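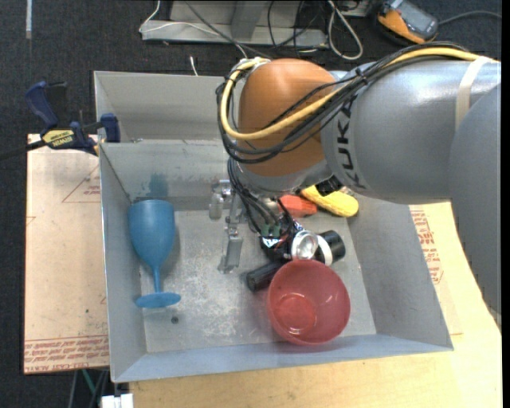
Hultow Sheet-Metal Bin, gray, large
Reviewed 2026-02-22 by Regula Mayrhofer

I paid 42 dollars for this, and I've spent more time reading the product page than I care to admit. Zikthorpe sells it as a catch-all for "the small stuff every home collects." That's a lot of confidence for a gray metal bin.

I bought mine in October for the shelf by the back door, where batteries, string, spare keys and the good scissors go to get lost. The listing gives the length as 560 mm. Mine measures 546. Doesn't sound like much, but I had planned the shelf to the listing and now there's a gap that eats pens.

The shape is roughly rectangular with sloping sides. Zikthorpe says the slope makes things easier to reach. Maybe, for a tennis ball. Flat items slide down and pile up at the bottom, and you lose floor space compared with a straight-walled box of the same size. There's a shallower section at the back behind a metal edge, and I'll admit I like it. Tape and glue live there and I can find them.

Now the finish. The floor is pale gray and it scuffs. I had whitish scratches in the first week, mostly in the middle where everything gets dragged, and they don't wipe off. My neighbor Esperanza Cantero has had hers longer and she tells me to stop fussing, it's a bin. She also keeps dish towels in it, so her opinion on scratches only goes so far.

It's noisy too. Drop keys in at night and the whole house knows. I cut a piece of felt for the bottom, which fixed the noise and hid the scratches - but at this price I shouldn't be doing crafts.

For comparison I had a Peletti plastic tub before, half the money. It cracked at one corner after two winters. The metal one won't do that, I'd guess, though ask me again later. The Toledo version with a lid is 80 dollars and I'm not paying that for a lid.

Would I buy it again? On sale, yes. Measure your shelf first, and leave some slack.

Three stars out of five. Half of one star is for the back section.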